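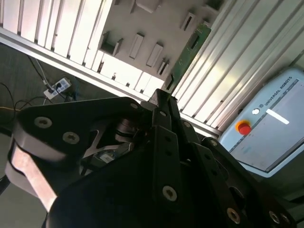
Gripper beside a slotted rack holding a green circuit board, with the arm's control box to the right.

The Plakia method is a way of teaching a robot arm to take apart and refit desktop computers from recorded demonstrations. It was developed at the Umness laboratory by Rosalind Halvorsen and Angharad Howells, and grew out of an earlier sorting project called Vomia.

Method

A person guides the arm through each job, such as lifting out a memory module or seating a card. The recordings are cut into short steps, and a separate controller is trained for each step. A wrist camera is used for the last part of an approach and a fixed camera for the rest. The published set holds 224 demonstrations covering 14 tasks.

Parts are stored in slots between steps, so that each one can be picked up again at a known angle. The computer is laid on its side with the side panel off.

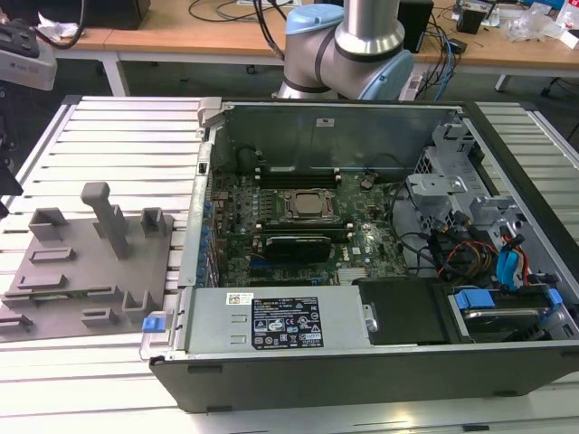

How does the method cope with a case that has been moved slightly?
The fixed camera finds the case again before each step, and the stored path is shifted to match.

Results

In the main trial the arm made 102 attempts at removing memory modules and failed in 2 of them, both times by closing on the latch instead of the module. Refitting proved harder, and cables lying over a socket remained the most common cause of a stopped run. Halvorsen later added a pushing step to clear them.

Later work

Howells adapted the step controllers for a second table built by Edwards, a supplier of workshop frames. The controllers for removing parts carried over with little change. Those for seating cards had to be trained again, as the new table flexed under load. A revised set of recordings was released in May.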